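작업 노트
2023년 1월 29일
Navwood 핀·판 세트, 맞춤 공차 및 배치 정리

지난번 노트에서 넘어온 건: 파란 핀을 흰 판에 세웠을 때 핀마다 기울기가 다르다. 같은 출력 조건인데 어떤 핀은 손을 떼도 수직이고 어떤 핀은 눈에 띄게 눕는다. 원인을 핀 지름으로 볼지 구멍으로 볼지 정하지 못한 상태였다.

핀부터 다시 쟀다. 재료는 Ivetex 파란색 필라멘트, 판은 같은 회사 흰색. 같은 스풀에서 뽑은 것만 모아 측정했다. 버니어로는 산포가 안 잡혀서 마이크로미터로 바꿨다. 핀 위쪽과 아래쪽 지름이 다르다. 첫 층이 눌려서 아래가 퍼진다. 세우는 방향을 뒤집어 꽂으면 기울기가 줄어드는 것도 있고 그대로인 것도 있다. 후자는 구멍 쪽 문제로 분류.

구멍은 핀 게이지로 확인. 입구가 좁고 안쪽이 넓다. 출력물에서 흔한 모양이라 새로울 것은 없다. 리머를 손으로 한 번 돌리면 입구는 정리되는데, 두 번 돌리면 헐거워져서 못 쓴다. 판 하나를 그렇게 버렸다.

반복 삽입도 했다. 핀 하나를 같은 구멍에 100회 넣고 뺐다. 처음에는 뻑뻑하다가 19회째부터 저항이 떨어지고, 그 뒤로는 큰 변화 없음. 핀 표면에 세로로 긁힌 자국이 생겼고 구멍 입구에 파란 가루가 조금 묻었다. 가루는 붓으로 털었다. 물티슈는 쓰지 말 것. 흰 판에 얼룩이 번져서 나중에 사포질을 하게 된다.

흰 직사각 판은 따로 본다. 표면에 옅은 선이 있는 쪽을 위로 하여 상판에 평평하게 놓고, 핀을 손가락 두 개로 잡을 만한 높이에서 내리는 조건으로 잡았다. 상판 색이 어두워서 판의 외곽은 잘 보이지만 표면의 선은 보는 각도에 따라 거의 사라진다. 기준선으로 삼기에는 약하다. 다음 판에서는 선 깊이를 늘리거나 모서리에 표식을 하나 넣는 쪽으로 도면을 고칠 예정. 도면 번호는 201 그대로 두고 개정 기호만 올린다.
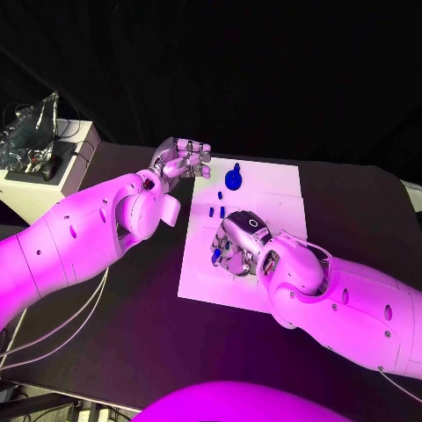
선을 깊게 파는 것보다 모따기를 먼저 넣어야 한다는 의견이 노트 여백에 적혀 있었다. 판 두께가 그대로인데 홈만 깊어지면 바닥이 얇아져 휘고, 핀이 기우는 문제와 판이 휘는 문제가 섞여서 나중에 구분이 안 된다는 것이다. 핀 끝에도 같은 모따기를 주면 입구에서 걸리는 일이 줄 테니 선은 그다음에 봐도 늦지 않다고 했다.

맞는 지적이라 순서를 바꾼다.
1) 핀 끝 모따기
2) 구멍 입구 모따기
3) 표면 선 깊이
한 번에 하나씩만 변경하고 매번 같은 스풀을 쓴다. 휨은 정반 위에서 틈새 게이지로 네 모서리를 잰다.

모따기 시제품은 Estwood에 맡기는 안과 안에서 뽑는 안이 있었는데, 수량이 적어서 안에서 뽑기로 했다. Estwood 견적은 6월에 받은 것이 마지막이라 어차피 다시 요청해야 한다. 급하지 않음.

배치 쪽. 상판에 바로 부품을 늘어놓으면 작은 핀이 굴러가고, 떨어지면 찾는 데 시간이 걸린다. 그래서 흰 종이를 한 장 깔고 그 위에 올린다. 종이는 Korletey 무광지. 광택지는 반사가 심하고 판이 미끄러진다. 무광지도 완전히 고정되지는 않아서 핀을 누를 때 판이 조금씩 돌아간다. 양면테이프를 판 밑에 작게 붙여 봤는데 떼어 낼 때 종이가 같이 뜯긴다. 재사용 점착 퍼티가 낫다. 다만 퍼티를 두껍게 쓰면 판이 들떠서 기울기 측정값에 영향을 준다. 얇게 펴서 판 가운데 한 점만.

종이 위 순서는 손잡이 모양 원판 부품을 위쪽 가운데에 두고, 작은 판과 큰 판을 그 아래로 내리는 것으로 한다. 원판 부품은 짧은 축이 위로 오게 세운다. 눕혀 두면 굴러서 다른 핀을 친다. 판 사이 간격은 11 mm 남짓으로 잡았는데, 손가락이 들어가기에는 빠듯하다. 간격을 더 주면 종이 아래쪽이 모자란다. 종이를 한 치수 큰 것으로 바꿀지는 보류. 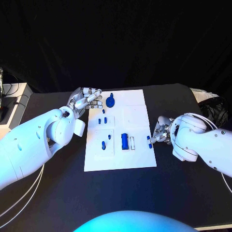 그림 2. 흰 종이 위 배치. 위쪽 가운데가 원판 부품, 아래로 작은 판과 큰 판.

작은 판은 핀 두 개를 나란히 세우는 용도다. 두 구멍이 가까워서 한쪽 핀이 기울면 옆 핀과의 간격 차이로 바로 드러난다. 기울기를 눈으로 먼저 거를 때는 이 판이 제일 편하다. 큰 판은 핀 높이와 굵기가 서로 다른 조합을 볼 때 쓴다. 굵은 쪽은 삽입 깊이가 얕아도 잘 서 있고, 짧은 쪽은 끝까지 눌러야 한다. 깊이 표시가 없으니 끝까지 들어갔는지는 판 윗면에서 핀 머리까지 높이를 재서 판단한다.

보관: 핀은 굵기별로 지퍼백에 나누고 봉투에 스풀 번호를 적는다. 100회 시험에 쓴 핀은 봉투에 X 표시. 새 핀과 섞으면 안 된다. 판은 눕혀서 보관, 위에 무거운 것 올리지 말 것.

남은 일
- 핀 끝 모따기 도면 수정, 시제품 출력
- 리머 규격 확인. 서랍에 있는 것은 라벨이 지워져 치수를 모름
- 무광지 재고 확인
- Estwood 견적 재요청(모따기 결과 본 뒤)
- 기울기 측정용 지그의 나사 하나가 헛돈다. 교체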